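Sechshundert Mal aufräumen

Als ich im März zugesagt habe, für Plikton Beispiele aufzunehmen, dachte ich ehrlich gesagt an eine kleine Nebenbeschäftigung für die Abende. Ein bisschen greifen, ein bisschen ablegen, dazwischen Tee. Inzwischen ist mein Esstisch seit Wochen kein Esstisch mehr, wir essen im Stehen oder auf dem Sofa (die Krümel, reden wir nicht davon), und ich träume nachts davon, Dinge von links nach rechts zu legen. Und trotzdem macht es mir Freude, mehr als ich je gedacht hätte!

Für alle, die erst jetzt hier hereinschneien: Plikton möchte einem System beibringen, wie man auf einem ganz normalen Tisch Ordnung schafft. Dafür braucht es sehr viele Vorführungen aus sehr vielen Wohnungen, und eine davon ist eben meine. Ich halte den Greifer in der Hand, die Kamera sitzt oben drauf, und alles, was ich mache, wird als Folge von Bildern und Bewegungen gespeichert. 600 Durchgänge sind mit mir vereinbart. Eine Zahl, die am ersten Abend ganz harmlos aussah.

Die ersten 70 davon waren, um es freundlich zu sagen, Lehrgeld. Ich habe gegriffen, wie ich eben mit der Hand greife, schnell und aus dem Gelenk heraus, und mich gefreut, wie flott das ging. Dann kam die Rückmeldung aus der Durchsicht: zu viel Bewegungsunschärfe, die Kamera sieht beim Anfahren kaum etwas, bitte langsamer. Von den 70 sind 54 übrig geblieben, was ich im Nachhinein großzügig finde. Seitdem zähle ich beim Heranfahren leise mit, wie beim Walzer, und mache vor dem Zugreifen eine winzige Pause. Es fühlt sich an, als würde man unter Wasser den Tisch decken. Ganz ruhig werden die Bilder trotzdem nicht, besonders wenn ich den Arm weit ausstrecken muss.

Am schwierigsten sind übrigens die dünnen Sachen. Eine Schachtel ist ein dankbarer Gegenstand, die hat Seiten, an denen man anpacken kann, und fällt sie um, stellt man sie halt wieder hin. Aber Stäbe! Stäbe rollen weg, sie liegen übereinander, und wenn man den einen nimmt, kommt der andere mit. Ich habe mir angewöhnt, die Finger ganz weit zu öffnen, von oben über das ganze Häuflein zu gehen und mich erst dann zu entscheiden, welches Teil ich möchte. Ob das didaktisch klug ist, weiß ich nicht. Im Leitfaden steht nur, man solle »zielstrebig, aber natürlich« arbeiten, und über diese drei Wörter habe ich schon länger nachgedacht als über manchen Roman.

Was ich auch lernen musste: Die Unordnung selbst ist Arbeit. Man kann nicht fünfmal hintereinander dieselbe Unordnung machen, das System würde sonst nur diesen einen Tisch auswendig lernen. Also mische ich nach jeweils 5 Durchgängen neu, drehe etwas um, schiebe Karten in eine Ecke, lasse auch einmal etwas halb über die Tischkante ragen. Man glaubt gar nicht, wie ordentlich man Unordnung macht, wenn man sie absichtlich macht. Meine ersten Haufen waren richtige kleine Stillleben, alles hübsch im Abstand zueinander. Heute schließe ich die Augen und lasse die Sachen einfach fallen, das geht schneller und sieht viel mehr nach uns aus.

Über den Hintergrund habe ich mir anfangs ebenfalls viel zu viele Gedanken gemacht. Ich hatte vor der ersten Aufnahme die halbe Wohnung geputzt, wie vor einem Besuch der Schwiegermutter, und dann im Leitfaden gelesen, dass gerade das Bewohnte erwünscht ist. Also bleibt die Küche jetzt, wie sie ist, und das Obst steht da, wo das Obst immer steht. Das hat mich sehr entspannt.

Abends lade ich alles hoch, beschrifte jeden Durchgang mit einem kurzen Satz (»Stab vom Haufen nehmen und ablegen«, so in der Art) und notiere, wenn etwas danebenging. Misslungene Griffe soll man nämlich nicht löschen, sofern man sie danach korrigiert hat. Das gefällt mir fast am besten an der ganzen Sache. Nächste Woche fange ich mit den weichen Dingen an, Stoff und Tüten, und davor habe ich gehörigen Respekt. Falls jemand von euch schon einmal ein Geschirrtuch mit zwei Fingern gefaltet hat: Schreibt mir bitte, ich nehme jeden Rat!

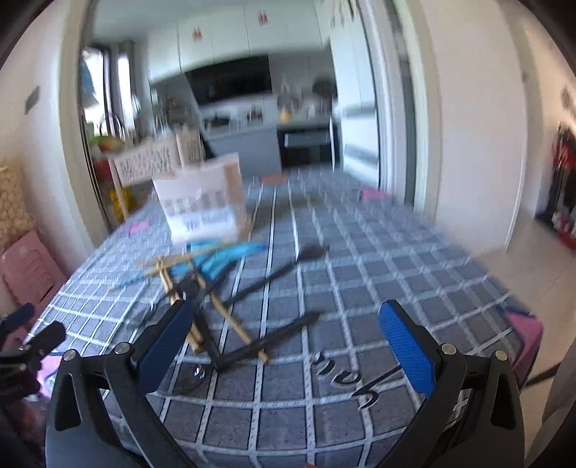
Bis dahin übe ich nach dem Frühstück noch ein wenig mit den Stäben, und der Tee wird dabei wie immer kalt.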